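Setting Up a Sorting Tray on a Craft or Work Table

A blue see-through tray on a white table is all you need to get started.
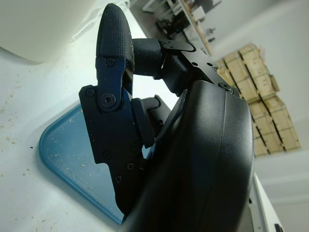
What you need

One shallow plastic tray, any colour you can see through
A clear table at a comfortable height
A damp cloth and a dry one
Small tubs or jars with lids
Masking tape and a marker

Step 1. Clear and wipe the table

Take everything off the surface and wipe it down with the damp cloth, then the dry one. Grit under a tray will scratch a painted top, so get into the corners as well. If your table is dark, lay down a sheet of white paper first. Small dark parts show up much better on white.

Step 2. Place the tray

Sit down where you normally work and put the tray within easy reach of your stronger hand. Leave a forearm's width of bare table in front of it. Mine slides, so I put a strip of non-slip drawer liner underneath - the cheap kind from Hullbridge is fine and can be cut with scissors.

Step 3. Tip in one lot at a time

Pour in a small amount, enough to cover the bottom in a single layer. Don't empty the whole jar. I once tipped 561 mixed beads and buttons into one tray and spent most of the evening pushing them from one end to the other.

Step 4. Sort by one thing only

Choose colour, size or shape and stick with it until the tray is finished. Move each group to its own tub. Anything you can't place goes in a spare tub for later - don't stop to think about it.

Step 5. Label as you go

Put a piece of tape on each tub and write what's in it before you pour the next lot. Tape on the side is easier to read than tape on the lid once the tubs are stacked.

Step 6. Clean up

Wash the tray in lukewarm water with a drop of dish soap. Skip the scouring pad, as it will leave the plastic cloudy. Dry it with a soft towel and store it flat. Trays left on their edge in a hot shed can warp.

Posted by Inna Lytvynenko, March 29, 2021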